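List index | Previous in thread | Next in thread | By date | By author

Subject: Re: [stillen-home] Pilling on the gray fabric

Frans Boersma wrote:
> We have had our sofa since September and the seat cushions are
> already covered in little balls. The label says Martindale 4000.
> Is that low? The shop says pilling is normal.

Frans,

4000 is low for anything people sit on every day. It will do for a bedroom chair. Pilling is scored separately from abrasion, so ask the shop for both numbers in writing.

For the pills you already have, use a battery fabric shaver and keep it flat. Vacuum first. I do ours every 6 weeks and it takes one evening. 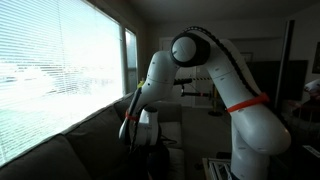 If you decide to recover the cushions, look at the Alunel wool blend. I paid 772 for the seats and backs together, with labor. Leone has a cheaper polyester, but the sample I had went fuzzy at the fold.

Don't wash the covers to get rid of the pills. I tried that with our old set and they came out worse, and one zipper never closed properly again.

Does anyone still have the Clekar care sheet? The link in the archive is dead.

Tineke Bosman

Reply to list | Reply to sender | Unsubscribe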